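Morning all. I've been promising a thread about the time series forecasting course I've been going to, and the kettle's on, so let's have a go. It may ramble. You know me by now!

For anyone new: I look after demand planning at a small wholesaler in Gernby, and until this winter my whole method was a spreadsheet, a moving average and a bit of a feeling in my knees. The course is run by Premaline and it's an evening thing, in person, over 12 weeks.

I nearly didn't sign up. The page was all "transform your business with machine learning" and I've been to enough of those half-days to know you mostly get a lanyard. But Birutė Vanags was down to teach it, and I'd heard her speak in February and understood every word, so I paid up.

First evening, she didn't open a laptop at all. She handed out printed charts of weekly sales and pencils and asked us to draw what came next. Then she showed us what had really happened. I was miles out. So was the chap next to me, who builds neural networks for a living, and he was very good about it.

The thing I'd most like to pass on is her rule about the naive forecast. Before you fit anything clever, you write down how well you'd do by simply saying "same as this week last year". Put it at the top of the page and leave it there. Every model after that has to beat it on weeks it hasn't seen.

I went home and did this with our own numbers and my beloved moving average lost. To last year! Years I've been nursing that spreadsheet. I had a biscuit and a sit down.

Weeks three and four were backtesting, and if you only ever learn one bit of this subject please make it that bit. You pretend it's an earlier date, hide everything after it, forecast, score, roll forward and do it again. Slow, dull and wonderful. I found out our Easter stock had been guesswork from start to finish.

Somebody asked about leakage and we lost a whole evening to it, quite happily. Inese Mets, who sits behind me, had a model that was nearly perfect, and she was (rightly) suspicious. One of her columns was filled in at month end, so the model was reading the answer off the back of the card. She took it out and the accuracy came down to earth with a bump. She seemed rather relieved.

Then gradient boosting, which I'd been dreading and ended up enjoying a great deal. Lag features, holiday flags, a price column. It beat the naive forecast on most of our lines, though by less than I'd hoped, and on roughly a fifth of them it didn't beat it at all. Birutė says to leave those on the simple method and spend your time elsewhere, so I have.

We did get two evenings on deep learning. I won't pretend I followed all of the second. Fair summary from my notes: lovely if you have thousands of related series and somebody to look after the thing, less lovely if you are me with one laptop and a van to load by seven.

A few people have asked about maths. I did mine a very long time ago and managed. You want to be comfortable with averages and percentages, and a little Python helps, but Themba Kruger came in with none and was plotting his own residuals by week five (he did do all the homework, mind, which I can't say for myself).

Grumbles, to be fair to everyone: the room is stuffy, the parking in Mestonitz is dreadful after six, and the session on prediction intervals was squashed into the last half hour when it deserved an evening. I'm still shaky on those. If you've got a good plain-English article on quantile loss, do send it my way and I'll be ever so grateful.

Would I recommend it? Yes, if you've got a real problem of your own to bring along. I think I'd have drifted off with only the practice data. They're taking names for the next one now, and Vaida Venckus on the front desk answers emails faster than anybody I've ever dealt with.

Right, I've gone on long enough and my tea's cold. Couple of pictures to finish, and then I'm off to rerun last month's backtest with the price column fixed. I'll report back! 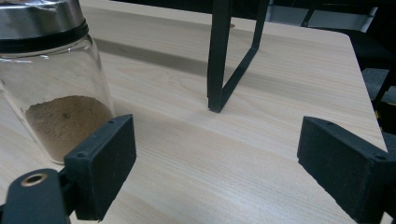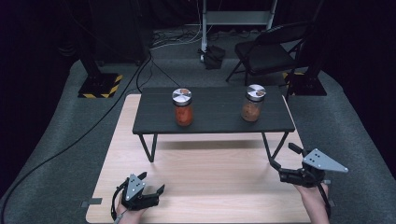 Glass jars with metal lids, one in the first picture and a pair on the little black table in the second.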